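Sullar Hand Capture Set
Laxdal > Products > Demonstration recording > Sullar

Two hand-held grippers for recording human examples. No robot arm is needed during recording.

Product code: SUL-2
Availability: in stock
Price: on request

Description

The Sullar set is made for teams who want to teach a two-arm robot by showing it the work. The operator holds one gripper in each hand and does the task at a table in the normal way. The system saves the movement of both grippers, the opening of the jaws and the video from the head camera, all on the same clock. Later these recordings are used as training examples for your learning system.

Many of our customers began with teleoperation, where a person moves a robot from a distance. It works well, but it is slow, and the robot is occupied all day. With Sullar the robot can stay in another building. A new operator usually needs one morning of practice before the recordings are good enough to keep.

Each gripper is connected by cable. We decided against a wireless version for this model, as a lost packet in the middle of a fold can spoil the whole example. The cable leaves the gripper at the back and should be led away from the work area, so that it does not pull on the wrist.

Soft objects

Cloth, net and thin bags are the hardest things to record. They change shape with every touch, and two examples are never the same. For this reason we recommend beginning with one flat object on a plain board, and placing it by hand at a slightly different angle before every new recording. A mesh laundry bag with a zipper is a good first object: it is light, it wrinkles easily, and the zipper pull asks for a precise grip from one hand while the other hand holds the net.

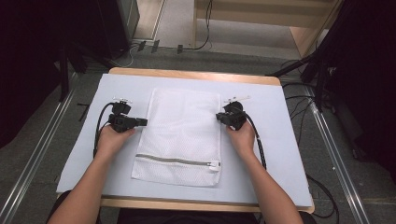
Peadar Tully writes that the first week with zippers was harder for his operators than the folding had been. They closed the jaws too early and pushed the pull away, and he asked them to wait a short moment over it before gripping. After this change he threw away far fewer recordings. He would also like a softer jaw pad for thin net, and he asks if the old Garnitz pads can be used.

The Garnitz pads do fit, but the screws are different and must be ordered separately. A softer pad for Sullar is in preparation and we expect to have it in December.

What is in the set

Left gripper and right gripper
Two cables, fixed length
Head camera with adjustable band
Recording box with power supply
Spare jaw pads, one pair per gripper
Printed quick guide

The table, the board and the computer are not included.

Recording software

The set comes with Wiltel, our recording program. The operator starts and stops each example with a foot pedal (sold separately) or with a short double squeeze of the left gripper. Wiltel marks every recording where one of the grippers left the view of the camera, and you can decide afterwards if you want to keep it. Failed tries can be saved under their own label. Please do not delete them too quickly, because some learning methods can make use of them.

Our own sample collection for Wiltel has 3,254 recordings of household tasks at the table. It is free of charge for owners of the set and can be downloaded after registration.

Technical data

Jaw opening: 80 mm maximum
Movement recording: 96 samples per second
Video: 30 pictures per second
Start-up time: around two minutes, with calibration
Operating position: sitting or standing

Before you order

Please check the light in your room. Strong sun from one side gives hard shadows on the board, and white objects can lose all their detail in the video. A matte board in a quiet color works better than a bare shiny table.

Calibration must be repeated each time the head camera is moved on its band. Wiltel reminds the operator at the beginning of each session, but it cannot notice a small movement during the work. We advise a break after every hour, followed by a new calibration.

The grippers should be held near the base, with a relaxed hand. If your operators have very small hands, ask us for the narrow grip. It has the same price and the same delivery time.

Related products

Foot pedal for Wiltel
Narrow grip, left or right
Garnitz jaw pads (screws for Sullar sold separately)

Questions about the set can be sent with the contact form. Please write which robot you want to train and which objects you plan to record.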